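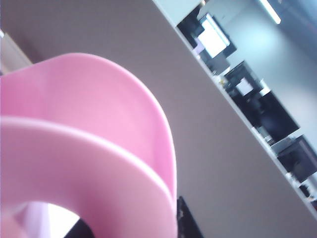
Pink plastic up close, with desks and screens farther back in the room.

Learning Zone > Work and Jobs > Robots at Work

Search this site Type a word Go

When a Robot Joins the Packing Room

Automation means using machines to do jobs that people used to do by hand. Unelari is a company that packs plastic kitchen items into boxes and sends them to stores. In July it began using 2 robot arms made by a firm called Vernetti.

What does the robot do?

Each arm picks up one item, turns it, and sets it in a box. To do this it needs a camera. The camera is mounted at the wrist, close to the gripper. The gripper is the part that holds things, like your fingers and thumb.

A camera at the wrist moves when the arm moves. If the wrist tilts, the view tilts too. Items that are very near look very big. Curved plastic is hard for a computer to judge, as shiny edges can look brighter than they should. The software compares many views before the arm closes its gripper.

What do the people do?

Before July, Yesenia Meléndez packed boxes for a full shift. Now she is a cell operator. A cell is the area where a robot works. She loads parts, checks the boxes, and stops the arm if an item slips. She had 9 days of training.

Fahad Jadoon works at a desk with a computer. When the robot cannot decide how to hold something, it sends him a message. He marks the correct spot on the item -- usually the rim -- and the arm tries again.

In its first month the system packed 3,706 items. People still pack the ones that bend easily, such as thin lids.

Did anyone lose a job?

At Unelari, 4 packers changed jobs and one left for another company. The results are different in every workplace. Some workers like having less lifting to do. Others miss talking at the packing table, and Yesenia says the new job is quieter and takes more concentration.

Words to know

Cell: the area where a robot works.
Gripper: the part of a robot that holds things.
Operator: a person who runs a machine.
Shift: the hours a person works in one day.

Contact us | Copyright Trivmont Learning | Back to top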